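Lidmont 读者通讯 · 汇率与日常

打印本页 | 用电子邮件转发

把账单上的货币想清楚:给做小额进出口的朋友们

2019年3月5日

各位老读者好,新订阅的朋友也好。上一期我写了央行外汇储备的构成,收到的来信比平时多,其中一大半问的却是另一件事:自己的公司规模不大,一年里就那么几笔进口货款,到底该用哪种货币签合同,要不要锁汇,锁多久。我当时想,写储备写得那么起劲,结果大家心里惦记的是下个月要付出去的那笔钱,这也是人之常情。所以这一期我把原来排好的题目往后挪了,专门来聊聊计价货币。篇幅会长一些,您泡杯茶慢慢看,看到一半去忙别的,回头再接着看也不要紧。

先从一个老问题说起。两家公司做买卖,一家在甲国,一家在乙国,合同上写甲国的钱还是乙国的钱?课本上的讲法很干净:写谁的钱,另一方就承担汇率波动。可是真做起生意来,常常两边都不写自己的钱,而是写第三种货币,多数时候是美元。经济学里管这个叫“媒介货币”,听着有点玄,其实您要是买过大宗原料,早就碰到过。卖方在南美,买方在东南亚,双方谁家里也不用美元买菜,发票上却端端正正写着美元金额。

为什么会这样呢?一个原因是习惯,另一个原因是便宜。用的人越多,买卖这种货币的差价就越窄,银行报价也越爽快;差价越窄,用的人又越多。我年轻时在一家小贸易行打杂,老会计教我看银行牌价,说你别光看中间价,中间价是给报纸看的,你要看买入价和卖出价之间那道缝。那道缝宽的,就是没什么人走的小路;那道缝窄的,就是大马路。这个比方我用到今天,也讲给好多人听过,还没找到更好的。

于是就有了一个很多人容易忽略的后果。您的供应商在巴西,您以为自己担心的是巴西雷亚尔,可合同若是以美元计价,短期里您该盯的是本币对美元的汇率。雷亚尔跌了,您的进口价格未必马上便宜;美元涨了,哪怕您和美国一分钱买卖都没有,账单照样变贵。我有一位常通信的读者 Anderson Marinho,在圣保罗给 Bovix 做出口报价,他在信里讲得很实在:“本币贬值的头两个季度,我们的美元报价基本不动,多出来的利润先补去年的窟窿。要等到客户拿着别家的报价来谈,我们才会松口。”您看,价格是会调整的,但调整得慢,而且要有人去谈才会动。

这就牵出一个词,叫“汇率传递”。意思是汇率变动一成,进口价格跟着变多少。若是跟着变一成,叫完全传递;只变一点点,叫不完全传递。进口商感受到的那一段,和最终顾客在货架上感受到的那一段,又不是一回事。边境上的价格变得快,货架上的价格变得慢,中间夹着运费、仓租、人工、店面租金,还有店家不愿意三天两头换价签的那份心思。换价签这件事,看起来小,做过零售的朋友一定懂:价一改,老主顾要问,问了就要解释,解释多了自己也烦。

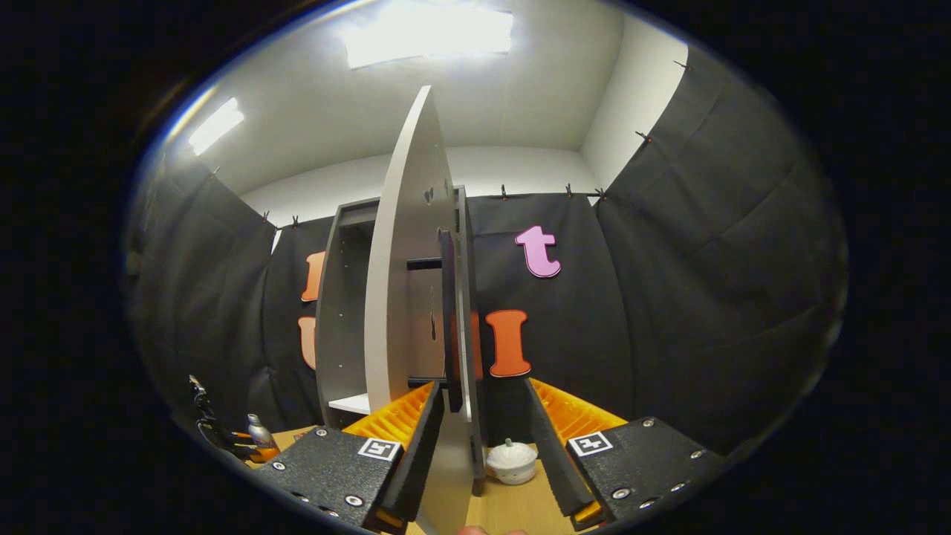

所以零售商往往宁可自己先扛一阵子。扛到什么时候呢?要看同行扛不扛得住。如果整条街进的都是同一种货、付的都是同一种外币,成本一起涨,大家心照不宣,价格上去得就快些;如果只有您一家付美元,隔壁用的是本地货,您就难了,涨价等于把客人往隔壁送。计价货币的选择,最后会变成和同行之间的竞争问题,这一点我觉得怎么强调都不为过。签合同之前,不妨先打听一下,和您抢生意的那几家,账单上写的是什么钱。

说到这里,我想举一个算得清楚的例子。假设您有一笔货款,金额是500万本币的等值美元,从签约到付款隔着6个月。这期间本币贬了2%,您就要多付10万。听上去不吓人对不对?可如果您这门生意的净利率只有四个点,这10万就吃掉了按这笔货款计算的利润的一半。我见过不少人,谈价的时候为了半个点能跟对方磨上三个下午,签完字却把两个点的汇率风险就那么敞着,放在那里听天由命。这话不是要责怪谁,我自己当年也干过,而且干过不止一次。

那么工具有哪些呢?最常见的是远期合约,就是现在和银行讲好将来某一天按某个价格换钱。远期价格和即期价格之间有个差,很多朋友第一次看到会以为是银行多收的手续费,打电话去吵。这个差主要来自两种货币的利率之差。道理是这样的:利率高的货币,拿在手里有利息可收,所以远期里它就要便宜一点;利率低的那一边正好反过来。如果不这样,就会有人借低息的钱、换成高息的钱存起来,同时把远期汇率锁死,稳稳当当赚这个差额,这样做的人一多,价差就被抹平了。当然银行在里头也会加自己的一点利润,这个该问还是要问,而且要多问两家。

Ghazala Magsi 替 Ansari 管了好多年的资金,去年6月她来我们的读者茶会上讲过一次,我记了满满两页笔记。她有一个做法我很喜欢:不全锁,也不全敞着。金额确定、日期确定的货款,锁大部分;金额大致有数但订单还没落实的,锁一小部分;还在嘴上谈的,一分不锁。她说最怕的是反过来,生意还没影子,先把远期签了,结果订单黄了,远期还得照样交割,本来是避险,一下子变成了赌汇率。当时底下有位先生追问,那怎么判断汇率会往哪边走呢?她笑了笑说,如果她知道,就不用每天去上班了。

我还想补充一点,关于“自然对冲”。名字听起来高深,做起来倒是朴素的:收的是什么钱,就尽量付什么钱。您若是有一部分出口收的是欧元,进口那头也找得到愿意收欧元的供应商,这两笔一抵,剩下的敞口就小多了,连银行都不必惊动。有些读者来信说供应商死活不肯换计价货币,我的建议是不要一上来就谈“换”,先谈“分”。一份合同里头,一部分写美元,一部分写对方的货币,对方往往比较容易点头,因为他自己在本地也有工资和电费要付,收一点本地钱并不亏。

另外还有一种条款,我们习惯叫它“分担条款”。双方事先约定一个汇率区间,在区间里头按原价走;出了区间,超出的部分两家各担一半。这种条款的好处是不花钱,坏处是要花口舌,而且写得含糊的话,将来吵起架来比没有还麻烦。要写清楚用哪一家公布的汇率,哪一天的、几点钟的,遇到假日怎么顺延,用中间价还是卖出价。Alludby 有一位做采购的读者就吃过亏,合同里只写了“付款日汇率”五个字,结果付款日那天汇率上午和下午差得很远,两边各拿着对自己有利的那个数,邮件来回写了好几个星期。

有朋友会问,既然这么麻烦,干脆统统要求用本币计价行不行?行是行,不过天下没有白得的好处。您把风险推给对方,对方若是个明白人,就会在报价里加一块垫子。这块垫子有多厚,取决于他自己避险的成本,也取决于他有多想做您这笔生意。有一个简单的办法可以试:请他同时报两个价,一个本币价,一个美元价,然后您自己拿银行的远期汇率一折算,两个数一比,那块垫子的厚薄就看出来了。要是比您自己去锁汇便宜,那就让他担着;要是贵出一截,您就收美元价,自己去锁。上个月有位读者照这个办法做了,写信来说单是一批配件就省下534美元,钱不多,她高兴得不得了,我看了信也跟着高兴。

再往大处讲两句。一个国家的进口若是大部分以外币计价,本币贬值对出口的帮助就会来得比较慢,进口的压力却来得很快。早年的教科书喜欢假定出口商用自己的货币定价,本币一贬,外国买家立刻觉得便宜,订单就来了。现实里出口也常常用美元定价,买家看到的美元数字没变,自然也不会多买。这些年研究国际贸易的学者对这个问题谈得很多,我读下来的感觉是,贬值并非没有用处,只是它先改的是企业的利润,之后才慢慢改到数量。对我们这些做具体买卖的人来说,意思也很明白:不要因为报纸上写着“贬值利好出口”,就以为自己的客户明天会多下单。

也有读者问到通胀。本币走弱之后,物价会涨多少、什么时候涨,这要看央行的信用,也要看老百姓的预期。如果大家相信央行会把物价稳住,商家就更愿意再扛一扛;如果大家都觉得守不住,那价签换得比谁都勤快,货还没到港,价格先上去了。同样幅度的贬值,在两个国家会闹出很不一样的结果,差别有一大块就在这里。我小时候跟着祖母去买布,店家一边量布一边叹气,说下回来就不是这个价了,祖母听了便多扯几尺。现在想想,那就是通胀预期,祖母没有学过这个词,但她手里那几尺布比什么图表都清楚。

信箱里还有几个零碎的问题,我一并答了。有人问期权是不是比远期好。期权像买保险,汇率往坏处走,您有保底;往好处走,您还能享受,代价是先要付一笔期权费。生意不确定、订单可能取消的时候,它比较合适;订单板上钉钉的,远期就够用了。有人问能不能把外币先买好放在账户里等着付。可以,只是您的本钱就压在那里了,要算一算那笔钱原本能派什么用场,还要先问清楚当地的外汇规定允不允许。还有人问网上那种“看涨看跌”的短线平台能不能拿来避险,我劝您千万别碰,杠杆太大,睡不好觉,货款没保住,倒把老本搭进去。

最后给想动手的朋友一个小小的作业。找一张纸,把今后两个季度要付的、要收的外币,一笔一笔写下来:币种、金额、日期,有没有签合同。写完之后按币种加一加、减一减。很多人做完这张表才发现,自己真正的敞口比想象中小,或者集中在某一个月。有了这张表再去和银行谈,人家对您也会客气些,您自己心里也有底。我自己的那张表贴在书桌旁边的墙上,每逢月初改一次,涂涂抹抹的不大好看,但很管用。

需要提醒的是,我写的这些都是一般的道理,各地的外汇管理和税务规定不一样,您公司的情况我也看不见,真要签合同、做远期,还是请您的会计师和开户行一起把一把关。

下一期回到原来排好的题目,讲经常账户和储蓄之间的关系,里头会有几张图表,我尽量写得轻松些。来信照旧寄到编辑部邮箱,长一点没关系,我都会看,只是回得慢,请大家多包涵。

评论(6) | 分享(2)

打印本页 | 用电子邮件转发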